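Workshop notebook - Nowicki hand grippers, evaluation loan
November, entry begun a little after two, finished after tea

Well, the Nowicki pair is out of its case at last, and I want to get my impressions down while my forearms still remember them. For Vojtěch and anyone else who picks this up: the loan came through Grasora, who sell the grippers as a kit with the logging software (Nulter) and a year of support. We have them for 14 days, and Catherine would like a yes or a no from us before she has to talk money with anybody. The bucket and cloth job seemed a kind place to begin, so I put the bucket on the small table and got going.
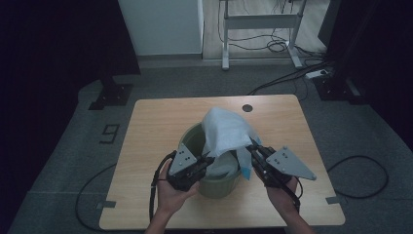

Reading time: 2 min

First thing to say is that they're comfortable, more so than I'd feared from the brochure. Kazimiera has much smaller hands than mine and she got on with them nicely too, once we'd let the strap out and then in again (the buckle is stiff, I've written to Grasora and asked whether they all come like that). The squeeze is light at the start and firms up toward the end of the travel, and after a few tries I stopped thinking about it, which I take as a compliment to whoever designed it.

Cloth is lovely with these. You can take a good pinch of it and feel through the handle how much you've got. I'm less sure about thin things, and I'd like Hanna to have a go, as she has the most patience of any of us and won't just squeeze harder the way I do.

The cables are my main grumble. Mine kept wanting to lie along the inside of my wrist, and I spent more of the afternoon minding them than I'd like to admit. Leszek suggests a clip at the elbow. He has a drawer full of them from the Zarkico trial, so that's free - we'll try it tomorrow morning and I'll note down how it goes.

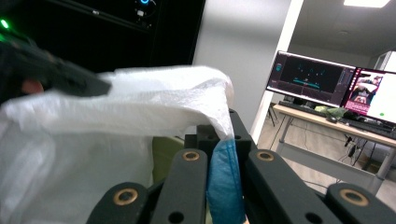
Bags are a different sort of work from cloth, and I think the kit should be judged on both. With a bag, one hand has to keep the mouth open and stay put while the other does the fiddly part, and holding still is the tiring half. My left shoulder had plenty to say by the end. Kazimiera thinks a lower table would help and I'm inclined to believe her.

On the software side, Nulter logged 53 takes today and I threw out 9 of them, all my own fumbling. Naming the takes is clumsy, and the quote covers only 2000 a month before the price goes up, so Catherine should ask what happens after that. The support person was very sweet on the phone, though, and called back when she said she would.

Still to do: elbow clips, Hanna's turn, spare finger pads (are they in the price or extra?), and somebody please find the short hex key and put it back in the case.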